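Two people wanted to sort, flatten and repack a storeroom (paid, part-time)

Posted by Jeptoo Bakilana, Ouazzani Print Archive

I have read a great many ads for jobs like this one and most of them promise that you will "join a passionate team on an exciting journey." The journey is from one end of a carpeted room to the other, usually with a box. If that still sounds fine, read on.

The archive holds back issues of magazines, thin books, trade catalogs and other paper that other collections decided they could live without. It came to us in three lots, the last and worst of them from the old Traneck shop. We are moving to smaller rooms on Rilline Street in December, and before then everything has to be taken out, checked against a list, and put back in boxes that close. I was told by the firm that sold us our shelving that this could be done over a long weekend. I was also told the shelving would fit.

What you would do

Take paper out of boxes. Check the title and issue against the list. Put it in a divided box, upright, spine down, and write the number on the lid. When the list is wrong, and it often is, you write down what you found and leave the list alone. Please don't correct it. The last person corrected it, and we are still finding out how.

You would also stack the loose wooden boards and help peel up floor tape before we hand back the keys. There is no climbing. Full boxes go on a cart.

Hours and pay

We need two people for seven weeks, 30 hours a week between us, split however you two can agree. Mornings are better because the heat goes off at 4 p.m. and the landlord has been "looking into it" for as long as I have been here. Pay is hourly at the city rate for archive assistants, every two weeks. There is a completion payment of $500 each if you stay to the last box. I argued against calling it a bonus, as it is really there to stop people leaving in week five.

Who should apply

You should be able to read small print, lift a full box of magazines to waist height, and tell the difference between volume and issue number. A degree won't help or hurt. I am doubtful of anyone who says they love organizing, having hired two of them. I would sooner hear that you once finished something dull and can tell me how long it took.

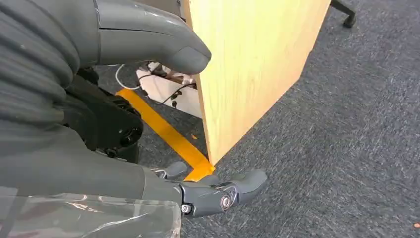
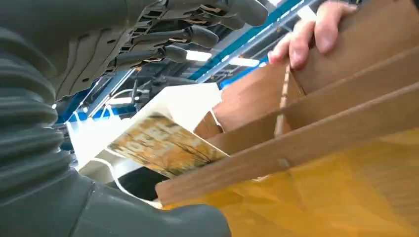 The boxes deserve a paragraph to themselves, because applicants always ask why we don't just buy plastic tubs. Jorkach sent us a quote for tubs and a leaflet claiming they would "transform our workflow." I kept the leaflet, for the archive. We are staying with plain cardboard and slotted dividers. The dividers do have a fault: tip a box far enough to look inside and a magazine will start to slide out of its slot, like the one with the dry grass or leaves on the cover. Whoever takes the job will be asked for an opinion on this after the first week, and I would like a real one. So far I have had "looks good" and "maybe tape?"

How to apply

Send a short letter, one page at most, to the archive office with my name on it. Say which mornings you can work and when you could start. Leave off the photo and the list of hobbies. If you want to see the room first, ask, and I will show you around and try not to talk you out of it. Everyone who writes gets an answer, though it may take me a week.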